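Zodero Gripper Comparison: Frequently Asked Questions

Maintained by Halldóra Kárason and Ravinder MacLeod. Last revised 2019-06-04.

Which grippers are covered?

Two parallel-jaw units, the Bultow and the Overgaard, on the same arm and the same wrist flange. A suction cup was tried in the first week and dropped. It would not seal on fabric, and fabric makes up a good share of the object set.

How many trials have been run?

942 logged attempts, of which 569 used the Bultow. The counts are uneven. The Overgaard arrived later, and its first batch was discarded after a firmware change altered the closing speed. Success rates are reported per gripper, so the totals don't need to match.

What counts as a successful grasp?

The object leaves the floor, stays between the fingers for four seconds and is released inside the target container. A drop during transfer is logged as a failed transfer and kept separate from a failed grasp.

Why is the camera on the wrist?

An overhead camera gave better coverage but lost the object whenever the arm passed over it. The wrist camera keeps both fingertips in view for the whole approach. Its drawback is range. Anything at the far side of the work area is small and often partly hidden, and items inside a container tend to be out of focus.

Do you test on a prepared surface?

No. Floor trials are run on ordinary household flooring, with rugs and marks left as found. The segmentation step has to separate objects from stains, reflections and the arm's own shadow, and a clean grey mat hides most of those errors.
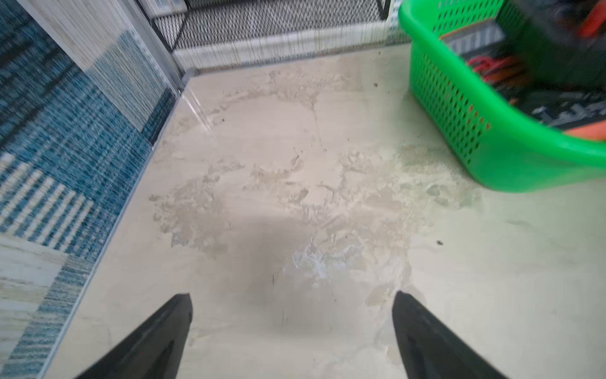

Wrist camera view, fingers open. Floor residue at centre, rug and metal edge strip at left, green basket at upper right.

Does a stain affect the result?

It can. With the default threshold, irregular patches with a chalky or flaky look may be proposed as flat objects. Raising the minimum height estimate removes most of these proposals, at the cost of missing thin items such as cards and washers. Seija Koivisto's notes on the threshold sweep are in the project folder.

What about small debris?

Specks are ignored by a minimum area filter. If you are evaluating a cleaning task, turn the filter off and expect a much longer candidate list.

Can the fingers work close to a rug edge?

Yes, but approach parallel to the edge. A perpendicular approach lets a fingertip catch on the trim or the pile. The controller stops on contact force, and the attempt is then logged as aborted.

Which controller is used?

Skeltesano, in position mode with a force limit. Velocity mode was smoother in free space but overshot near the floor. Caroline Mussa ran both modes with the Bultow only, so there is no equivalent figure for the Overgaard.

How long does a calibration hold?

We recalibrate hand to eye after every 92 attempts, and after any change of fingers. Drift shows up first as a sideways offset at the fingertips.

Can I use my own fingers?

Yes, if the bolt pattern matches. Measure the open width at the tips and enter it in the gripper file before the first run. Matte finishes are preferred, as glossy ones produce highlights that upset the fingertip tracker.

Where do I send corrections?

To Skarphéðinn Bach, with the attempt number and the controller log attached.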